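Brestari Kitchen Demonstrations: Data Card

Version of 15 June 2025
Maintained by the Nudach teaching-by-demonstration group
Contact: Mỹ Văn, data steward

Summary

Brestari is a collection of household manipulation demonstrations recorded under remote control. An operator guides a two-finger gripper through a kitchen task while the arm state, the gripper opening and the camera streams are stored together. The collection is intended for imitation learning and for the study of operator behavior. It is not intended for the evaluation of finished products.

Contents

The current release holds 45 sessions in 3 task families: moving tableware, handling cookware, and opening or closing appliances. Each session contains one or more episodes. An episode begins when the operator takes control and ends when the operator releases it. Incomplete attempts are retained and marked in the outcome field.

Camera views

Close views and table views are stored as separate streams. Close views show contact between the fingers and the object in detail but may be affected by motion blur and strong color casts. No color correction has been applied to either stream.
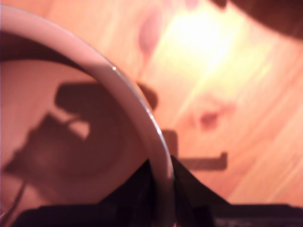
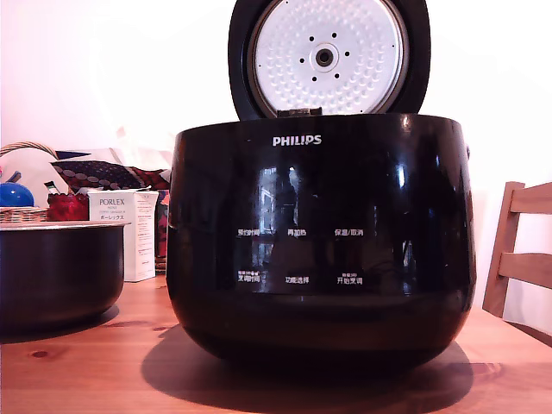

Collection procedure

Operators completed a training period on the Moko control station before contributing to the release. They were instructed to approach objects slowly and to pause before closing the fingers. Object placement was changed between episodes by a second member of staff, who also entered the outcome label. Labels were checked by a reviewer who had not been present at the recording.

File layout

Each session folder contains a state log, a video folder and a notes file. The state log is sampled at 20 readings per second. Video and state share a common clock. Users who resample one should resample the other in the same pass.

Known limitations

Lighting was not controlled. Glare on tables and glazed or polished surfaces is common, and shadows cast by the gripper may fall on the object being handled. Text on appliances appears in more than one language and has not been transcribed. In 2 sessions the notes file is missing; the corresponding outcome labels should be treated as provisional.

Access and use

Access is granted to research groups on written request. Redistribution of the video is not permitted. Models trained on Brestari may be published provided that the version date is stated. Users of the Âu annotation tool should select the plain import profile, as the older profile discards gripper readings.

Corrections may be sent to the data steward. The next revision is planned for August and will replace the present outcome labels.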